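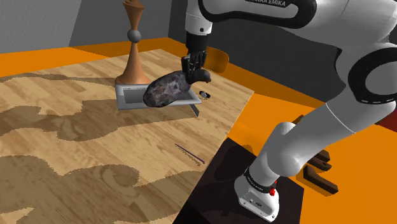
A simulated Franka Emika arm holding a rock-like object by a metal tray.

Simulation Results Should Be Reported With Their Failures Attached

By Itzel Alvarado, Manipulation Software Group, Skiltident
25/04/2024

It has become customary to judge a manipulation policy by a single number. A policy is run in simulation over a set of tasks, the successes are divided by the attempts, and the resulting percentage is placed in a table beside the percentages of earlier policies. This essay argues that the practice no longer serves the people who must decide whether a control stack is ready to leave the simulator, and that the remedy is a matter of tooling more than of research.

The position set out below comes from work on Drostora, the evaluation harness that our group maintains for tabletop pick-and-place. In October the harness was used to compare two planners on 414 trials with mixed household and toy objects. The planners finished close together. On the strength of the headline figure, either could have been recommended, and a draft report to that effect was circulated.

My colleague Odair Aguiar then asked for the failures to be sorted by the software stage at which each one began. The answer took most of a week to produce. Drostora at that time stored the outcome of a trial and the final joint state, and very little else. Contact events were discarded. The pose estimates passed to the planner were overwritten at every cycle. For many trials the only way to assign a cause was to run the trial again with logging enabled and hope that it failed in the same manner.

Once the sorting was complete, the two planners no longer looked alike. The first failed mainly in perception: it was handed a poor pose for an irregular object and executed a sound plan against it. The second received good poses and chose grasps that the controller could not hold through the transfer. These are different defects. They belong to different teams, and they carry different risks on hardware. A reader of the draft report would have learned none of this. 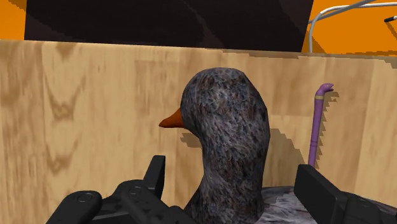
Object choice deserves the same scrutiny. A test set built from boxes and cylinders rewards a planner for assumptions that irregular shapes do not honor. A duck has a neck that is narrower than its body, and a grasp pose computed from a bounding box may place the fingers where there is nothing to close on. Tall, thin objects raise a separate difficulty, as a small error in the collision margin is enough to knock them over while the arm is attending to something else. We now require that every Drostora test set include shapes of both kinds, and that results for them be listed separately.

An objection is often raised at this point. Simulated contact is approximate, the argument runs, and a detailed account of simulated failures gives false weight to events that may never occur on a real arm. The premise is correct. Contact models are tuned, friction values are guessed, and rendered shadows and textures differ from those a physical camera will record. The same doubts apply to simulated successes, however, and those are published freely. If the simulator is trusted enough to supply a percentage, it should be trusted enough to supply the reasons behind it, with the limits of the contact model stated alongside.

A second objection concerns cost. Full logging increased our storage per run considerably, and the nightly evaluation became slower. The team at Gudanthorpe, which uses a branch of our harness, declined the change for this reason. We have since adopted a compromise in which complete records are kept for failed trials and for 87 successful ones drawn at random.

We ask three things of groups that publish simulated results. The random seed and simulator version should accompany every trial. Failures should be assigned to perception, planning or control, with an "unassigned" category that is reported openly. The pose estimate given to the planner should be kept next to the true pose, so that others can check the assignment.

The Becerra planner will be the first of our own releases to follow these rules, and its report will list the unassigned trials by number.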